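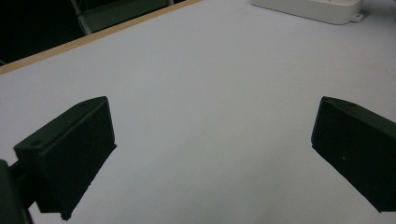 Visits > Works and workshops > Nevoddale

Visits Walks Museums Archive Contact

Nevoddale paper mill open day

The mill at Nevoddale opens to the public twice a year, and I went to the November one. Trains go as far as Rallano, and a bus takes you the last stretch up the valley. It drops you at the bottom gate, and the path from there is steep and was slippery with leaves.

Tours leave at 11 and again at 3. Each takes 20 people and you have to put your name down at the gatehouse. I was too late for the morning one, so I had soup in the canteen and looked at the old watermarks in the corridor. The labels are short but clear.

Our guide was Umut Akgül, who has worked in the beater room for most of his time there. He took us through in the order the paper goes: rag store, beaters, vat, press, drying loft. The beaters were running and it was hard to hear him. He repeated most of it on the stairs.

The vat room was the best part. Two people make sheets by hand for bookbinders, and visitors can try one. Mine came out thick on one side — you have to level the mould before the water drains, and I didn't. They post it on to you once it has dried.

The drying loft is up three flights with no lift. It still has the shutters put in by the Gezer family, who ran the mill before Trimov bought it. The shop sells seconds by weight, cash only.

The last bus down leaves before the second tour ends. I walked to Rallano along the river, mostly on the flat, though there are no lamps after the weir.

Last updated: November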